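Mellero Returnable Bottle Pool
Interim progress report to the Endia Fund
Reporting period: second half-year
Prepared by: Iestyn Yorath, project lead

1. Status

The pool is operating. Washing capacity is in place at Ruddock, the shared bottle has been accepted by the participating producers, and return points are open at 19 shops. Work package 2 (washing and inspection) is complete except for the wastewater item described in section 3. Work package 4 (accounting and settlement) is behind schedule and is the main subject of the request in section 8.

No change to the overall budget is requested. One transfer between budget lines is requested.

2. Bottle specification

The producers agreed on a single long-neck bottle with a crown finish. The earlier proposal to allow a second, shorter bottle for juice was dropped in August after the sorting trial. Staff at the shops could separate the two types without difficulty, but mixed crates arrived at Ruddock often enough that the infeed table had to be stopped and cleared by hand several times per shift. The juice producer has moved to the long-neck bottle and has changed its filling height accordingly.

Label adhesive remains the most frequent technical issue. The specification calls for a casein or starch-based adhesive that releases in hot caustic. One producer used up a stock of self-adhesive labels during the period. These did not release at the standard bath temperature and left residue on the shoulder of the bottle. The affected bottles were set aside and washed again at the end of the week with a longer soak. The producer has confirmed that the stock is finished. The supply agreement now states that the cost of a second wash is charged to the producer whose labels required it.

Scuffing on the contact rings is within the expected range for the age of the bottles. No bottles have been withdrawn for scuffing alone.

3. Washing line at Ruddock

The line is a secondhand soaker washer with a separate rinse section. It was commissioned with two faults outstanding: a leaking seal on the pre-soak tank and an inaccurate temperature probe in the main caustic bath. Both have been corrected. The probe was replaced with a matched pair, and the controller now stops the line if the two readings disagree by more than the set tolerance.

Caustic concentration is checked by titration at the start of each shift and again at the midday stop. Readings have stayed inside the control band except on one Tuesday, when the dosing pump lost its prime after a drum change. The shift was halted at 10:40 and resumed after lunch. All bottles washed between the previous good reading and the stop were returned to the infeed.

Final rinse water is now recovered and used in the pre-rinse. The recovery tank was relocated to a position under the mezzanine, which shortened the pipe run and removed the need for a second pump. Fresh water use per bottle has fallen as a result. Metered values will be given in the annual report, when a full set of seasonal readings will be available.

The wastewater item is still open. The discharge consent for the site sets an upper pH limit, and the neutralization tank meets this limit during normal running. It does not meet it reliably when the main bath is emptied for cleaning. At present the bath is emptied slowly overnight, in stages, with a manual check before each release. This is acceptable to the site operator as a temporary arrangement. A larger buffer tank has been quoted by two suppliers and an order will be placed once the footing has been inspected.

4. Inspection

Empty bottle inspection is carried out by eye at a light screen, with inspectors rotating off the screen at fixed intervals. The reject categories in use are chipped finish, crack, foreign matter, residual label and residual liquid. A sixth category, "other," was removed after the first month, as it was being used for bottles that belonged in one of the existing categories.

Test bottles with known defects are placed in the flow once per shift. In the most recent check, 100 percent of the test bottles with chipped finishes were found. Detection of small cracks near the heel was lower. The light screen has been lowered and a diffuser fitted, and the check will be repeated.

Bottles found to contain solvents or oil are crushed. This follows the procedure agreed with the producers before launch and is not open to exception, even where the bottle appears clean after washing.

5. Collection and return points

Return points are staffed counters inside existing shops. Customers hand over bottles, the deposit is refunded from the till, and the bottles go into crates for collection. No machines have been installed, and the shops have not asked for any. The main request from shops has been for more frequent collection in the run-up to public holidays, when storage space is short.

Collections are made by Sturutine on the outbound delivery round, so the vehicle arrives with full product and leaves with empties. This arrangement has reduced separate trips but depends on the delivery round being on time. Where a round was shortened because of road closures, the last shops on the list were missed. The route order is now reversed on alternate weeks so that the same shops are not always last.

Crate shortages occurred at the producers' end and not at the shops. The cause was slow release: producers kept empty crates on site as a precaution, which then created the shortage they were trying to guard against. A limit on crates held per producer has been agreed and is checked at the monthly stock count.

6. Crate handling

Two handling issues were recorded. Part-filled crates were being stacked under full ones at some shops, which caused neck breakage in the layer below. A one-page stacking instruction has been sent to all return points and is to be kept next to the counter. The second issue concerned wet crates, which were slipping on the smooth floor of the Ruddock intake bay. The bay has been fitted with a drainage channel and a textured floor coating. No injuries have been reported.

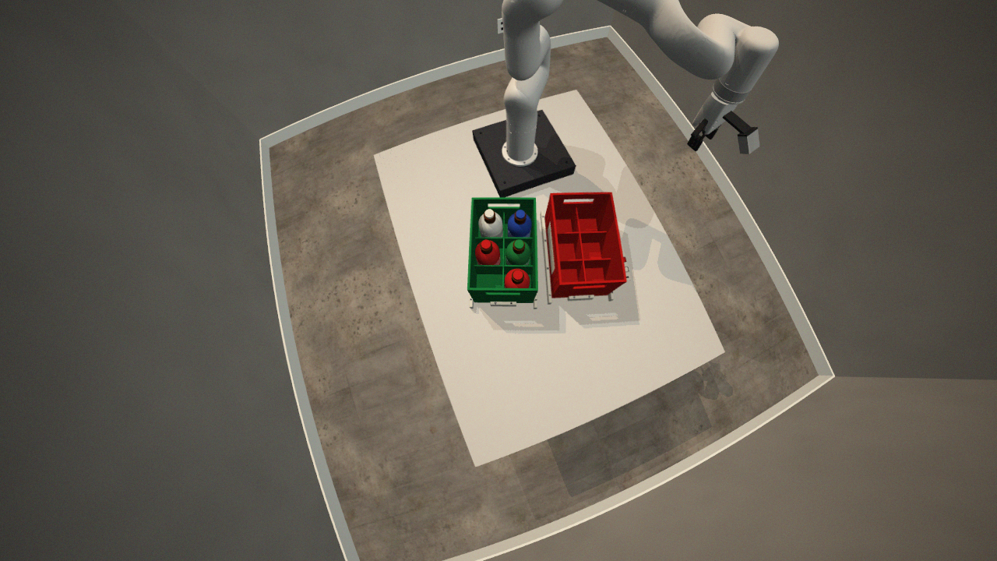 Figure 1. Bottle crates side by side, green part of the pair holding bottles, red empty (computer rendering).

Crate washing is still done by hand with a pressure lance. It is the slowest step at the site and will limit throughput if the pool grows. A tunnel washer is not included in the present grant and no purchase is proposed during the grant period.

7. Accounting and settlement

Deposits are collected by each producer on sale and paid into the pool account at the end of the month. Refunds are paid out by the shops and reclaimed from the same account. The principle is working. The records are not yet adequate.

Shops report refunds on a paper form. The form has no field for rejected bottles, so a shop that refuses a foreign bottle has no way to record it, and some have been entering refused bottles as returned. The resulting difference between reported returns and bottles received at Ruddock is small for each shop but requires manual correction every month. A revised form has been tested at 4 shops and will be issued to the rest with the next supply of receipt books.

The settlement software has been delayed by the supplier. The import function is finished and the reporting function is not. Settlement statements are being produced from a spreadsheet in the meantime and are checked by a second person before release. All statements due in the period were issued, two of them late.

8. Request to the fund

Approval is requested to move the unspent amount under publicity to the equipment line, to be used toward the wastewater buffer tank. The launch leaflets were printed for less than the amount allowed and no further print run is planned.

9. Work planned for the next period

Installation of the buffer tank and a repeat of the bath emptying test, with results sent to the site operator.
Repeat of the inspection check for heel cracks.
Issue of the revised refund form to all return points.
Acceptance testing of the settlement software, subject to delivery.
First full stock count of bottles at producers, shops and Ruddock on the same day.

Supporting invoices and the titration log are held at the Mellero office and can be sent on request.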